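4.2 Fitting the lap timing transponder

1. Switch off the ignition and place the motorcycle on its rear stand.
2. Fix the Kutach bracket to the lower left fork leg with the two bolts supplied.
3. Slide the transponder in until the clip closes — the arrow must point to the ground.

CAUTION: Keep the cable clear of the brake line and the tyre.

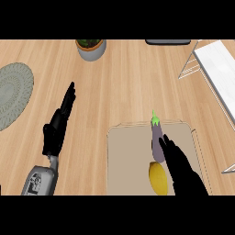
How long does the transponder battery last on a full charge?
A full charge lasts 14 hours. Recharge the unit overnight before each race meeting.

4. Enter the rider's number at the Brultalo timing desk.
5. Complete one slow lap and check that the green light flashes as you cross the line.

Note: Riders without a signal after 3 laps must report to pit lane.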